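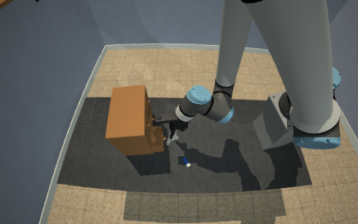

Progress report: teaching by remote control, drawer and block task
To: Veronika Thaler, Hokgate
From: Reda Farouk, Jendora
Apr 12, 2026

Where we are
We promised you 800 usable demonstrations by October. We have 237. All of them were made in simulation, by a person steering the arm with a hand controller and trying not to swear at it. The task is the one in the proposal: open a drawer, put the block in, close the drawer. My mother could do it in four seconds. Our best operator needs 50, on a good day.

What slowed us down
Mostly the knobs. They are small, and an operator looking at a flat screen is a poor judge of depth.
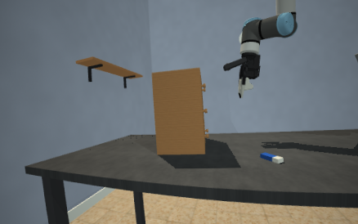
We spent a week blaming the controller, then found the delay was in our own software and quietly fixed it. Since then new operators get 12 practice runs before we save anything. It helps more than the manual did - I wrote the manual.

The middle drawer is still the awkward one. People approach it too high, clip the knob above and start over. We keep those runs in a separate folder, which is growing nicely.
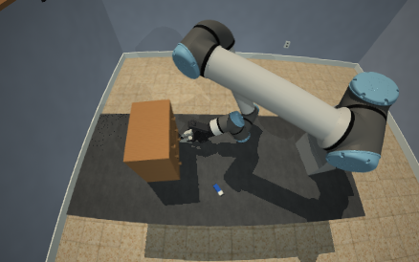
Gripper at the cabinet front, simulated room.

Next
A second control station, already in the budget. Training on the first batch starts once Prenetetti sends back the labels. I would also like to talk about the October date, preferably before October.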